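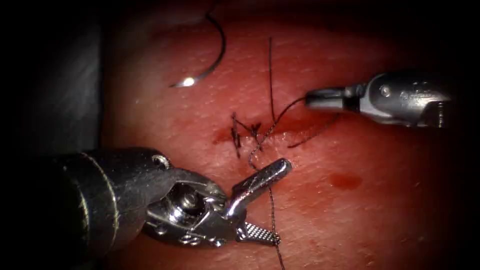

Cundton Suturing Set

README for the shared recordings and labels
Last revised Oct 17, 2019

Overview

This folder holds the recordings made by the Cundton student robotics club for its suturing project. The club has four teams, and each team drove the same two-armed setup to place interrupted stitches along a cut in tissue. We recorded the joint positions, the gripper commands and the video, then went back and labelled what we could.

The set was put together for the December challenge, where teams have to train a program that can tell which part of a stitch is being done. It can be used for other things, but the labels were written with that task in mind and some of the choices below only make sense if you know that.

What is in the folder

recordings – one subfolder per episode, holding video and arm data
labels – one text file per labelled episode
splits – the lists of episodes for training, checking and final scoring
tools – small Python scripts for loading and playback
notes – operator notes, typed up from the club's paper logbook

There are 161 episodes. Of these, 98 have labels. The remaining episodes are included as they are and may be useful for pretraining or for practising your own labelling. Please do not send us labels for the scoring split.

An episode starts when the operator takes control of the arms and ends when they let go of the foot switch. That is not always a whole stitch. Some episodes cover a full stitch with the ends trimmed, some stop partway through a knot, and some are only a needle pickup that went badly. The notes folder says which is which for most of them.

How episodes were recorded

Operators sat at the Humik console and watched the workspace on a monitor. Every operator did the club's training sheet first, so the very earliest attempts by beginners are not here. Skill still varies a lot between teams. Paltach team had members who had done the project the year before, and their knots are noticeably quicker. Serrano team took more time over each throw and pulled more evenly. The team name is stored with each episode so you can split by team if you want to test how well a model carries over to a new operator.

Video was kept from a fixed camera and from a small camera close to the gripper. The two streams are lined up by timestamp. We checked the alignment by having the operator open and close a gripper at the start of each session and matching the motion in both views. If you resample the video, keep the original timestamps column or the labels will drift.

Lighting was left the same through each session but was adjusted between sessions. The fixed view tends to go dark away from the middle of the tissue. We did not correct for this, and we would ask you to leave the originals alone and do any brightening in your own copy.

Labels
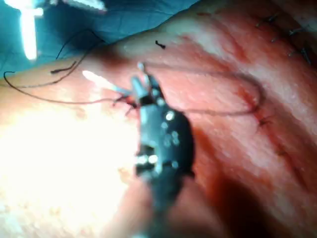
Labels mark the current step of the stitch: reach, grasp needle, drive, pull through, wrap, tighten, trim, and idle. Each line gives a start time, an end time, the step and a flag for whether the labeller was sure. Labellers were told to go by what the thread is doing as well as where the grippers are, and the wrist camera is often the better source for this. With the jaws pinching the thread, there can be a black strand looping out over the blue-green drape on one side and a reddish loop lying back towards the incision on the other, and the fixed view alone may not tell you which of them is under tension. Stitches already placed further up the wound also come into the wrist view with their short cut ends, so a model that looks for "short ends" as a sign of trimming will fire far too often. Two of our own baselines did this.

Steps never overlap in the label files. Where the two arms were doing different things, we labelled the arm that was moving the thread. A needle that has been let go and is resting does not get its own label. Those stretches go under whatever the arms are doing, or under idle if both have stopped.

Every labelled episode was looked at by three people. Where they disagreed on a boundary we took the middle value. Where they disagreed on the step itself, Araceli Ventura made the call and the line was flagged as unsure. She also wrote the labelling guide, which is in the notes folder and is worth reading before you write any code.

Loading the data

From the tools folder:

python load_episode.py --episode NAME
python play_episode.py --episode NAME --labels

The first prints a short report and the second opens a playback window with the step names along the bottom. Both need numpy and opencv. Playback is slow on the older club laptops – close the arm data plot if it stutters.

Arm positions are in metres and angles are in radians. Gripper values run from closed at zero to fully open at one. A value near zero does not mean something is being held, only that the jaws have come together.

Known problems

Blood and glare hide the thread in places, and bright skin close to the wrist camera can wash out completely.
Dark thread is hard to follow against the shadowed parts of the fixed view.
The wrist camera focus was set by hand and drifts during longer episodes. The grasper itself is usually blurred.
A few notes files are blank where the logbook page could not be read.
Wrap and tighten are often confused by the labellers as well as by the models. Treat the boundary between them as soft.

Use

The set is for students taking part in the challenge and for classes run by the club. It shows practice by students and should not be used to judge surgical skill or to teach suturing. Do not post the recordings publicly. If you find an error in a label, write down the episode name and the time and leave it with Araceli, who keeps the corrections list.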